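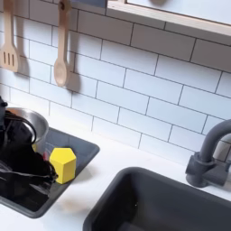 The meeting opened with the grout item carried over from the previous session. The Prellton showroom has asked for a single written standard for joint color and joint width on all kitchen wall displays, to replace the separate notes now held by each branch. White gloss tile in a staggered brick pattern with thin dark gray joints, meeting a white countertop, was taken as the reference finish for the discussion. It was noted that dark joints on white tile show any variation in width more readily than white joints do, and that the standard should therefore state a tolerance. Agreed: the tolerance will be drafted by the technical desk and sent out with these minutes.

1. Minutes of the previous meeting
Accepted with one correction. Under item 4, "sealer" should read "primer."

2. Grout supply
Zodley has confirmed that the dark gray powder will continue in the present bag size. The premixed tub is to be withdrawn once existing stock is used. Branches holding tubs should use them on repair work only and should not mix tub and powder product on the same wall, as the cured colors do not match. The stock sheet is to carry a separate line for each until the tubs are gone.

A question was raised on batch variation. The purchasing desk reported that two batches received since the last meeting differed visibly when cured side by side on a test board. Zodley has been asked for comment. Until a reply is received, batch numbers are to be written on the job card and each wall finished from one batch.

3. Joint between tile and countertop
Discussion of whether this joint should be grouted or filled with flexible sealant. Present practice differs between branches. Cracking at this joint accounts for most of the callbacks logged under kitchens. It was agreed that the joint will be filled with color-matched sealant on all new work, including displays. Existing grouted joints will be left unless cracked.

Srour sealant is approved for the purpose. The Jema product remains on trial. Its color match was considered acceptable, but its skinning time in the unheated workshop was longer than stated on the data sheet. Trial to continue for a further 2 months.

4. Cleaning of haze
Branches reported residue on gloss tile where the final wipe was left too late. The method sheet gives a time only for matte tile. To be amended. Acid cleaner is not to be used within reach of unsealed stone.

5. Sample boards
The order for 100 sample boards was approved. Boards will show the light gray and dark gray joints only. The request for a beige joint was declined on grounds of low demand and may be resubmitted with sales records.

6. Actions
Technical desk: draft joint tolerance; amend method sheet for gloss tile.
Purchasing desk: follow up batch query with Zodley; place order for boards.
All branches: return stock figures for premixed tubs by 11th April.

7. Any other business
The wet saw at Prellton is out of service pending a new blade guard. Cuts to be booked through the main workshop.

Next meeting to be set when the Zodley reply is in.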